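Module handout: two-handed sorting from a conveyor
Last updated: 25/06/2021
By Tahira Niazi

Groups write one sorting routine for the Totari cell. White plates go in the left bin and black parts in the middle bin. The right bin, past the end of the belt, is for rejects.

Before running anything:
- Load the arm limits file. Do not edit it.
- Set belt speed to 45 on the panel.
- Check that both wrist cables hang clear of the bins.

The start pose is fixed: both hands open at the near rail, fingers bent, thumbs pointing inwards over the bins. A routine that begins from any other pose will not be marked. Pick height is measured from the belt surface and not from the rail. Log every attempt, including failed grasps, up to a limit of 99 per group.
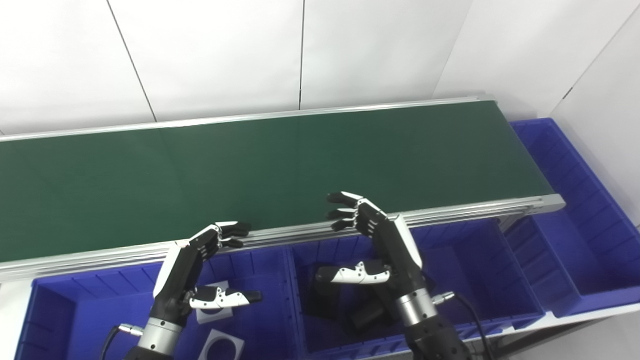
Hands at the near rail, plates in the left bin and black parts in the middle bin.
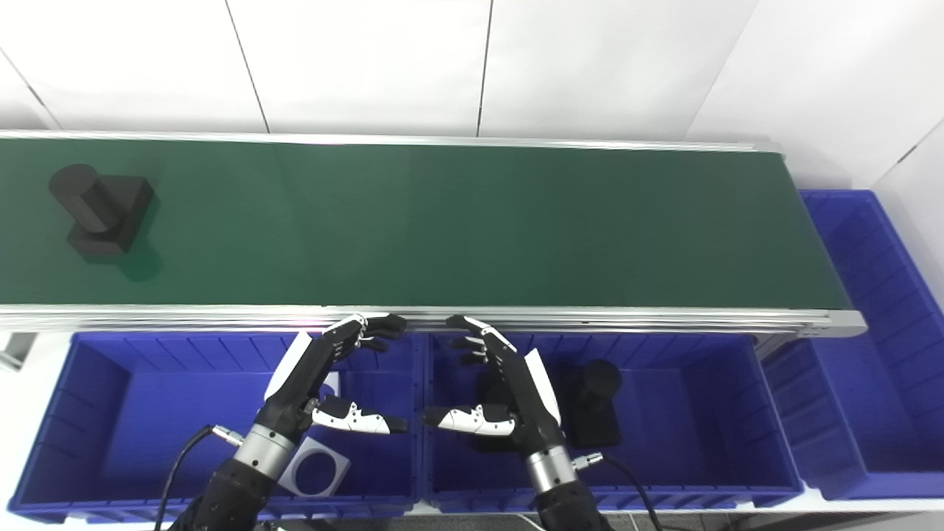 Jorham Technical College | Department of Automation | Robot Handling Group

Reports are due in August. State the grasp order used and give the reason for any change to the default thumb angle. Atif Soomro holds the booking sheet for the cell.

Contact: Robot Handling Group office, room 236
Back to top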